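Packing for Coterstead with one bag

I have been going to Coterstead every April for a few years now, and each time I used to take too much. Last spring I took a suitcase, a backpack and a tote, and carried all of it up the hill from the bus stop because the taxi didn't come. I used less than half of what was in there. So this year I went with one 27 liter backpack, and a few people have asked how that went.

It went fine. I'll write down what I did so I can look it up next time.

Clothes

I took two pairs of pants, counting the pair I wore on the bus, and enough shirts to get to the middle of the week. The guesthouse has a sink in the room and a line out back, and the wind up there dries a shirt by lunchtime if you hang it before breakfast. Jeans are a bad choice. I took jeans two years ago and they were still damp when I packed them.

The rain jacket was the bulkiest thing and I thought about leaving it. I wore it every day except one. Coterstead in April is not cold exactly, but the weather comes in off the water in the afternoon and you are usually out on the path when it does.

Shoes were the hard part. I normally take walking shoes and a pair of something clean for the evening. This time I wore the walking shoes and packed sandals, the flat kind, which slide down the back of the bag. Dinner at the guesthouse is at a long table and your feet are under it.

Food for the bus

The ride from Herberg is long and there is one stop, at a gas station where the sandwiches are expensive and not good. I take bread, cheese and fruit, plus something salty. I don't bother with a cooler bag. Hard cheese is fine until evening.

I also fill a bottle before I leave, since the fountain at the Herberg station has been broken both times I tried it.

Money and papers

The guesthouse takes cards now. The boat does not, and neither does the bakery. I took out 100 at the machine in Herberg and came home with 20. The machine in Coterstead itself is inside the post office, so it closes when the post office does, and it was shut for lunch when I needed it.

I keep the ticket folded in a book. I have tried keeping it on my phone and the phone died outside Issa, where the driver changes and the new one checks everybody again. He let me stay on, but I had to move up front and stand next to him until I found a plug.

Laying things out

Oldřich Havlíček, who I shared an office with for a long time, used to lay everything on the bed the night before a trip and then go and eat dinner. After dinner he came back and took things away. I've copied him and it works better than a list. I make lists too, but I never remove anything from a list.

The small things are where I go wrong. Clothes I can judge by looking at the pile. Pouches, snacks, a mug, plastic bags for wet stuff, whatever was in my coat pockets, all of that looks like nothing until you try to close the zipper.

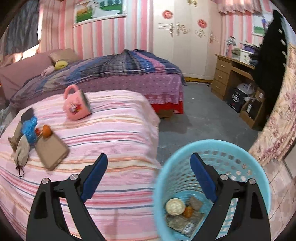 What I didn't need

The second book. I read most of the first one and then borrowed a mystery from the shelf in the hallway, as I do every year.

The travel towel. The guesthouse gives you towels. I knew this and packed it anyway.

The umbrella, a small Astard one I have had forever. It turned inside out on the first afternoon, on the stretch of path past the chapel, and it stayed in the closet after that. It still works in town.

What I missed

A real pair of slippers. The floor in the hallway is stone and sandals don't help much early in the morning.

A pen. I had to fill in the form for the boat with one borrowed from the woman behind me, and then I walked off with it and had to go back down the ramp.

Clothespins. The ones on the line out back are old and two of them snapped on me, and I spent part of one morning getting a sock out of the neighbor's hedge.

Next year

Same bag, no towel. I might try to go later in the month, when the upper path is open all the way around. The woman at the bakery said it had been closed since the winter because of a fallen wall, and that they were waiting on the stone. If anyone has walked it recently, leave a comment.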